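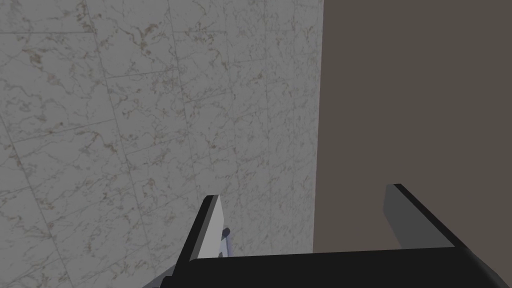
机器人为什么要先在电脑里练习，再到真正的房间里干活？

在电脑里练习，打翻东西不会造成损失，同一个动作也可以重复许多遍。研究人员还能随时更换房间的墙面、地面和家具，让机器人见识各种各样的环境，然后再让它面对真实的房间。

阅读时间：约十五分钟

本文由Skostent研究所公众教育部编写，供小学中高年级学生阅读，也可由教师或家长陪同阅读。文中介绍的研究叫作“Gurneck项目”，主题是：让一台双臂机器人在会变样子的模拟房间里学习拿东西，它能不能学得更扎实？

一、什么是模拟房间

模拟房间是用电脑程序搭建的房间。它有墙、有地板、有家具，也有光线，但这些东西都由数字组成。一面墙有多高，一只柜子放在哪里，一件小东西有多重，在程序里都写得清清楚楚。

同学们玩过的一些电子游戏，里面也有这样的房间。研究用的模拟房间和游戏有一个重要的区别：它必须认真计算“物体碰到物体会怎样”。游戏里的杯子从桌上掉下来，只要看起来像掉下来就可以了。研究用的模拟房间则要算出杯子落得多快，碰到地板时往哪个方向滚，夹手捏住它时会不会打滑。

负责这类计算的程序叫作“物理引擎”。它把时间切成很小很小的段，每过一小段就把所有物体的位置重新算一次。把许多小段连起来，就成了连续的运动。

模拟房间里也有一台模拟的机器人。它的身体、手臂和夹手都按照真机器人的尺寸建成。真机器人的手臂能弯到什么角度，模拟的手臂就只能弯到什么角度。这样，机器人在电脑里学到的动作，换到真机器人身上才有可能做得出来。

二、机器人的“手”长什么样

人的手有五根手指，每根手指都可以单独弯曲。Gurneck项目使用的机器人没有这么复杂的手，它的每条手臂末端装着一只夹手，夹手上有两根手指。两根手指张开，就可以把东西放到中间；两根手指合拢，就可以把东西夹住。这种夹手叫作“平行夹手”。

黑色的底座横在下面，两根手指立在底座上，中间留出一段空隙，这就是张开时的样子。手指的内侧很重要，夹东西时与物体接触的正是这一面。

两根手指能做的事情看起来不多，实际上已经够应付很多工作了。拿起一本书，拉开一扇柜门，把小盒子从一个地方挪到另一个地方，都可以用两根手指来完成。手指越少，要控制的关节也越少，研究人员就能把更多精力放在另一个难题上：机器人怎样看懂周围的环境。

三、看见和看懂是两回事

机器人通过相机获得图像。对机器人来说，一幅图像是一大张写满数字的表格，每个小格子里的数字表示那一点有多亮、是什么颜色。机器人的程序要从这些数字里找出：哪里是墙，哪里是地，哪里是自己要拿的东西，自己的夹手又在什么位置。

人从小就练习这件事，到了上学的年纪已经非常熟练。我们走进一间从来没去过的房间，一眼就能认出桌子和椅子。即使墙上贴着花花绿绿的壁纸，我们也不会把壁纸上画的苹果当成真苹果去拿。

机器人的程序没有这样的经验。假如它只在一间白墙的房间里练习过，就可能悄悄记住一条错误的规律，比如“凡是颜色发暗的地方都是物体”。在白墙前面，这条规律很好用。换到一面带花纹的墙前面，麻烦就来了。大理石墙面上有弯弯曲曲的纹路，有的地方还聚成一片铁锈色，靠那条错误规律做事的程序，很可能把一片深色纹路看成一件东西，把夹手伸过去，结果什么也没有夹到。

研究人员把这种情况叫作“过拟合”，意思是学得太贴合练习时的样子，一换地方就不会了。打一个比方，有的同学把练习册上的答案背了下来，考试时题目里的数字一换，就不知道怎么做了。

四、让房间不断变样

Gurneck项目采用的办法叫作“环境随机化”。名字有点长，做法很好懂：每练习一段时间，就让程序随机更换房间的样子。

可以更换的内容分为几类。

第一类是表面。墙面可以换成大理石砖，可以换成带灰色斑点的粗糙墙面，也可以换成没有任何花纹的纯色。地面也有多种颜色可以选用。

第二类是家具和物品。柜子可以换颜色、换大小、换位置。柜子上面放什么、放在哪一边，也由程序来决定。

第三类是光线。有时光线均匀柔和，有时从一侧照来，物体会留下较长的影子。

第四类是相机的位置和方向。装在真机器人身上的相机难免会有一点偏差，所以在练习中也要加入这样的变化。

随机更换并不等于什么都可以变。有些事情必须保持不变，例如东西松手后会往下落，两个硬的物体不能互相穿过去，机器人的手臂长度也不会忽然改变。研究人员希望机器人在许多变化当中，找到那些不变的规律。墙上的花纹年年都可以换，柜子有一个平平的顶面、东西可以放在上面，这件事却总是成立的。

项目组一共准备了16间基础房间，每一间都可以按照上面的四类变化换出许多种样子。基础房间由研究人员设计，变化由程序抽取，做法和抽签差不多。

项目负责人Essam Gaber对来访的学生作过这样的说明：“我们把墙和地板换来换去，是想请机器人别太在意墙和地板。它该在意的东西，在它的手指前面。”

五、一次练习是怎样进行的

每一次练习都按照固定的步骤进行。步骤固定，研究人员才能把不同次的练习放在一起比较。

第一步，抽取房间。程序选出一间基础房间，再决定墙面、地面、光线和家具。

第二步，放好机器人。机器人面向工作区域，两条手臂处在准备姿势。

第三步，发出任务。任务用一句简短的话来表示，例如“把蓝色的小东西拿起来”。

第四步，机器人行动。程序读取图像，算出手臂各个关节应该转动多少，然后发出动作指令。每动一小步，就重新读取图像，再算下一步。

第五步，检查结果。模拟房间知道每件物体的准确位置，因此能够自动判断东西有没有被拿起来，有没有碰倒别的物体。

第六步，保存记录。图像、动作和结果一起存入资料库，供以后学习时使用。

在第四步当中，两条手臂有时需要分工。一条手臂负责扶住或者让开，另一条手臂负责夹取。怎样避免两条手臂互相碰撞，也是机器人要学习的内容。初学的时候，机器人的动作往往很慢，还会在同一个地方来回移动。研究人员不会因此中断练习，失败的记录同样有用，它能告诉程序哪些动作不该再做。

六、为什么要有不止一个视角

同学们可以做一个小实验。闭上一只眼睛，左右手各拿一支铅笔，把手臂伸直，试着让两支铅笔的笔尖碰在一起。多数人会发现，这比睁开双眼时困难。只用一只眼睛，我们很难判断远近。

机器人也会遇到同样的难题。只有一幅图像时，近处的小物体和远处的大物体看起来可能一样大。因此，许多机器人会使用几个不同的视角。靠近夹手的视角能把手指和手指前面的东西看得比较仔细，适合在快要夹住东西时使用。靠近身体的视角能看到较大的范围，适合用来寻找目标、安排路线。

Gurneck项目把不同视角的图像一起交给程序。程序要学会把它们对应起来：从近处看到的一小块颜色，和从远处看到的那只柜子，其实是同一件物体。

视角不同，同一间房间的样子会相差很多。直直的墙边会变成斜线，方方的瓷砖会变成倾斜的四边形，长长的窗框会显得歪向一侧。程序必须明白，墙和窗都没有变形，变化的只是观看的位置和方向。数学里有专门的方法来计算这种变化，同学们到了中学会学到其中的一部分。

练习用的房间里，放着一只深绿色的柜子，柜顶上有一件扁平的蓝色小物体，样子像一本书或者一只小盒子。机器人的两条手臂从灰色的躯干两侧伸出，一只夹手合拢或接近合拢，另一只夹手张开成U字形。地面是米色的，与带斑点的灰色墙面区别明显，柜子的颜色又与这两者都不同。对人来说，在这样的房间里找到柜子十分容易，程序则要经过大量练习才能做到。

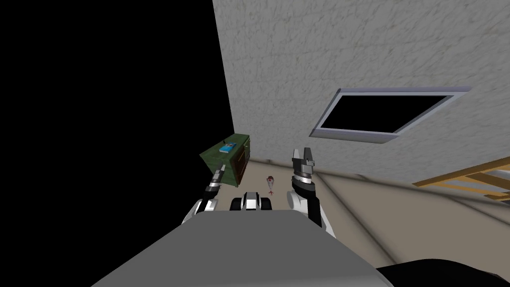 七、怎样才算公平的比较

做研究不能只说“我觉得这个办法好”，还要拿出证据。为了检验环境随机化有没有用，项目组安排了两组练习。

第一组机器人程序始终在同一间房间里学习，房间的墙面、地面和光线都不改变。第二组机器人程序在不断变化的房间里学习。除此以外，两组的条件完全一样：机器人的身体一样，任务一样，练习的时间也一样。

这种做法叫作“对照实验”。两组之间只留下一个不同的地方，如果结果出现差别，研究人员就可以比较有把握地说，差别来自这一个地方。要是两组的练习时间也不一样，就说不清楚究竟是房间的功劳，还是多练了的功劳。

学习结束以后，要进行测验。测验用的房间是两组都没有见过的，这一点十分要紧。测验时若使用练习过的房间，程序只要记住答案就能通过，研究人员也就无从得知它有没有真的学会。

测验由另一位研究人员Leanne Mapplebeck负责安排。她没有参加程序的编写，也不知道每一次测验的是哪一组程序。这样做可以减少人的期望对结果的影响。测验的房间名单事先封存，到测验开始时才打开。

八、研究得到了什么结果

第二组程序在没有见过的房间里一共接受了2143次测验，其中1366次顺利完成任务，超过六成。第一组程序在同样的测验里，完成任务的次数明显更少，尤其是在墙面带有复杂花纹的房间里，经常把夹手伸到错误的位置。

研究人员还注意到一件有趣的事情。在原来那间熟悉的房间里，第一组程序的表现比第二组好一些。这并不奇怪，第一组把全部时间都用在了这一间房间上。第二组要照顾各种各样的房间，对其中任何一间都不会特别熟悉。

由此可以看出，没有哪一种练习方法在所有情况下都是最好的。如果一台机器人一辈子只在一间不变的车间里工作，用第一种方法也许就够了。如果希望机器人能走进许多不同的家庭，第二种方法更加合适。

没有完成的测验，项目组也逐一作了分类。常见的原因有下面几种：

夹手的位置稍微偏了一点，手指碰到了物体的边缘，把它推开了。

物体太薄，手指很难伸到它的下面或两侧。

物体和背景的颜色非常接近，程序没有找到它。

一条手臂挡住了另一条手臂的去路，程序停下来等候，一直等到时间用完。

最后一种情况出乎研究人员的预料。模拟的机器人为了避免碰撞，学会了等待，可是两条手臂都在等对方先让开，于是谁也不动。项目组后来在规则中加入了先后顺序，由离目标较近的手臂先行动。

九、从电脑走进真正的房间

模拟房间再仔细，和真正的房间也有差别。真正的地板上会有灰尘，真正的夹手用久了会有一点松动，真正的相机在光线暗的时候会出现细小的杂点。研究人员把模拟与真实之间的差别叫作“现实差距”。

为了了解这种差距有多大，Skostent研究所在位于Laing的实验楼里布置了一间测试室。测试室里的家具可以搬动，墙上可以挂上不同的墙板。程序在电脑里完成学习以后，会装到一台真机器人上，再做同样的任务。

第一轮真机测试于三月进行。在真正的房间里，完成任务的比例比在模拟房间里低。最主要的困难出在“捏”的这一下：模拟的手指和物体之间不太打滑，真正的手指碰到光滑的盒子时却常常滑开。项目组据此修改了模拟房间，把“滑不滑”也列入随机变化的内容。机器人有时会遇到很涩的表面，有时会遇到很滑的表面，必须学会在两种情况下都能夹稳。

这样的修改还要进行许多轮。先在电脑里学习，再到真实房间里测试，找出不足，回到电脑里改进，然后再测试。科学研究中的许多工作都是这样一步一步推进的。

十、同学们常问的几个问题

机器人练习的时候会累吗？

模拟的机器人由程序计算出来，没有疲劳的感觉。不过计算需要用电，电脑也会发热，所以研究人员会合理安排练习的次数，尽量不浪费能源。

机器人知道自己是在电脑里吗？

机器人的程序只处理送给它的图像和数字，没有“我在哪里”这样的想法。图像来自模拟房间还是真正的房间，程序的处理方法是一样的。

为什么有的模拟房间看起来不太像真的？

画得越像真的，电脑计算所花的时间就越长。研究人员需要在画面的细致程度和练习的次数之间作出选择。经验表明，只要变化足够丰富，画面简单一些，机器人也能学到有用的本领。

小孩子能参加这样的研究吗？

能帮上忙的地方不少。Urnton小学的同学曾为项目组设计房间，有人把地板画成条纹，有人在墙上画满圆点。其中两种图案已经收入墙面图库，机器人练习时会遇到它们。

十一、动手试一试

这个活动可以在教室或家里进行，需要两位以上的同学参加，并请一位成年人在旁边照看。

准备材料：一把塑料夹子、一块橡皮、几张花纹不同的包装纸、一条干净的布带、纸和笔。

先把橡皮放在一张没有花纹的白纸上。一位同学扮演“机器人”，用布带蒙住眼睛，手里拿着夹子。另一位同学扮演“相机和程序”，只能用“向前”“向后”“向左”“向右”“向下”“合拢”这几个词来指挥。看一看，需要多少条口令才能把橡皮夹起来，并把结果记在纸上。

然后把白纸换成带花纹的包装纸，再做一遍。两位同学可以交换角色，各试几次。

做完以后，请讨论下面的事情：花纹有没有影响指挥的同学？指挥的同学换到桌子的另一边，“向左”和“向右”会出现什么问题？如果规定指挥的同学只能用一只眼睛看，口令会不会变多？

扮演“机器人”的同学请坐着进行，蒙着眼睛时不要走动。

十二、词语解释

模拟：用电脑程序模仿真实世界中的事物和变化。

物理引擎：负责计算物体怎样运动、怎样碰撞的程序。

平行夹手：有两根手指、靠张开和合拢来夹取物体的机器人手。

关节：机器人手臂上可以转动的部位，作用与人的手肘、手腕相似。

环境随机化：在练习中随机改变房间的外观和条件，使机器人适应不同的环境。

过拟合：只适应练习时的情况，换了新的情况就做不好。

对照实验：让两组之间只有一个条件不同，用来判断这个条件有没有作用。

现实差距：模拟环境与真实环境之间的差别。

教师如需在课堂上使用本文，可以将第七节和第十一节配合讲授。学校参观测试室安排在每周五下午，须提前与公众教育部联系。

相关阅读
机器人怎样判断远和近
夹手的手指为什么要贴上软垫
给Gurneck项目画一面墙：Urnton小学作品选
什么是物理引擎
Laing实验楼参观须知

Skostent研究所公众教育部 | 联系我们 | 版权所有，学校教学可免费复印 | 返回顶部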